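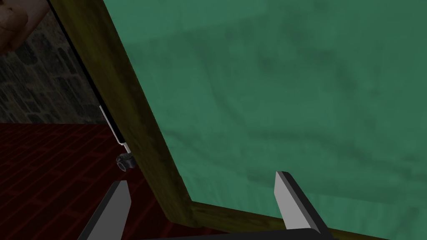
Unit 4: Surfaces and finishes

Handout for the evening course in building materials, Skendville centre

Read this before the session. It covers wall and board surfaces inside older houses: what they are made from, how they take paint and why some finishes fail. You will need it again for the written task in September.

1. What a finish has to do

A finish on an inside wall does two jobs. It gives the colour and feel that people want, and it protects what is underneath from knocks, dirt and damp in the air. Many of the faults we look at in this unit come from treating only the first job as important. A paint that looks right on the day can hold water in the wall behind it for years.

We use three words all the way through the unit. The background is the solid part: brick, stone, board or timber. The base is whatever levels it, such as plaster or filler. The finish is the last layer or layers. On some walls there is no base, and on bare stone there may be no finish either.

2. Suction

Suction means how quickly a surface pulls water out of whatever is put on it. Dry brick has high suction. Dense stone has very little. Test it by flicking clean water at the wall with a brush. If the drops go in at once, suction is high. If they run down, it is low.

High suction dries plaster too fast and leaves it weak and powdery. Damp the wall first, let the shine go off it, then start. Low suction gives the opposite trouble: the plaster slides, or it sets and then comes away in sheets. A rough first coat thrown on hard gives the next coat something to hold.

Old walls are often mixed. A single room may have stone on one side, brick round the chimney and a board partition put in later. Test each part. Students lose marks every year for testing one spot and writing it up as the whole room.

3. Lime and cement

Lime mortar and lime plaster are softer than cement and let moisture move through them. Walls built before cement was common were meant to get wet on the outside and dry out again through the joints. Joints filled with hard cement stop this. The water then leaves through the stone, and the face of the stone breaks up while the joint stays sound.

The test house in Endville shows this well. The front was repointed in cement and the back was left in lime. The back looks shabby but the stones are whole. The front has lost its face in many places, with the cement standing out from it like a grid.

When you rake out old joints, go back to at least twice the width of the joint. Use hand tools on soft stone. Brush out the dust, damp the joint and fill it in layers of no more than 18 mm. Keep sun and wind off new lime with damp sacking. Do not work when frost is expected.

4. Bare stone indoors

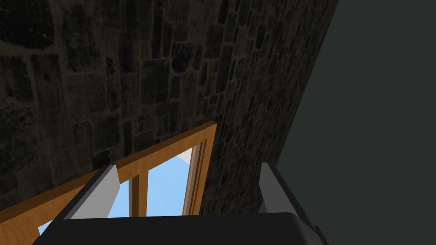

A wall like that should never be sealed, according to Popescu, whose reply to last year's handout asked for this section to be made stronger. The point was that clear sealers are sold for bare stone as a cure for dust, and they do stop it for a while. They also trap salts. The salts grow as crystals just behind the sealed face and push it off. Popescu's advice was to brush the wall with a soft brush, vacuum it, wait through a heating season and brush it again. If it is still shedding after that, look at the joints first and the stones second.

The tutors agree with this and the advice now stands as part of the course. The one case where opinion is still split is a kitchen wall behind a cooker, where grease gets into the joints. Some would limewash it and some would fix a removable panel on battens.

Remember that much of the bare stone seen indoors was never meant to be seen. It was rubble walling, built to be plastered, and the joints were left rough for that reason. Stripping it makes a room colder and noisier. If the owner wants it bare, say this in your report and leave the choice to them.

5. Boards and framed panels

Timber moves across the grain as the air in the room gets wetter or drier. A panel 900 mm wide will move enough to split if it is glued tight on all sides. This is why old panels sit loose in a groove. Do not fill the gap. Paint the panel before it goes into its frame, so that no bare line shows when it shrinks.

Boards made from pulp or chips move less but swell at cut edges. Seal every edge, including those that will be hidden.

6. Written task

Choose one room in a building more than 13 years old. Draw a plan and mark the background, base and finish of each wall. Give the result of a suction test for each. Describe one fault and say what you would do about it, with the order of work.

Sample boards in the Pallico range are in store room 307 and may be borrowed overnight. Sign the sheet on the door. Bring your plan to the next session even if it is not finished.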